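Loketti 2 Tending Cell
Product code: LK2-215
Supplied by Flestden, Machine Handling Division

The Loketti 2 is a fixed arm cell for loading and unloading small parts at presses, washers and inspection benches. It stands beside an existing machine and takes over the repeated lift between tray and fixture. The operator keeps control of set-up, gauging and release of the batch.

Specification
Trays held: 2
Changeover between stored parts: 60 seconds
Stored part programs: 200
Camera: wrist-mounted, fixed focus
Guarding: hinged panels, interlocked door
Supply: single phase

Work at the station
On a hand-fed machine the operator stays within reach of the fixture for the whole shift. With the cell fitted, the operator fills one tray while the arm empties the other, and can look after a second machine if the walking route is clear. Job sheets should be rewritten before start-up. Kanaujia, who run the cell on a washing line, moved gauging from the end of the shift to each tray change and kept the same crew.

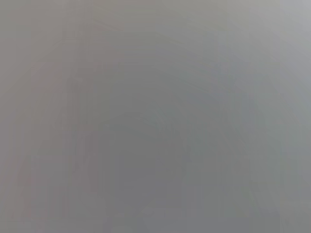

Who can teach the cell a new part?
Any operator who has completed the one-day course. The part is taught from the hand pendant at reduced speed, and the program is then checked and locked by the shift lead.

Stops and recovery
The arm stops when the door is opened, when grip is lost, or when the part is not found after the second attempt. The pendant gives the reason in plain words. Most stops are cleared at the station by the operator. Stops on the drive circuit require a maintenance key.

Training
The course covers loading, teaching, recovery and safe entry. It is held at the customer's site by Sarita Rastogi or Yen-ting Tsai, on the customer's own parts. Night crews are trained on their own shift, and a start at 22:00 can be booked.

Options
Prikitz soft finger set for coated parts
Third tray shelf, not available with the low stand
Pendant bracket, left or right hand

Ordering
Send a part drawing and a floor plan showing the door swing. Layout questions go to Kristof Verschueren. Orders received by Monday noon are scheduled the same week. The low stand is out of stock until July.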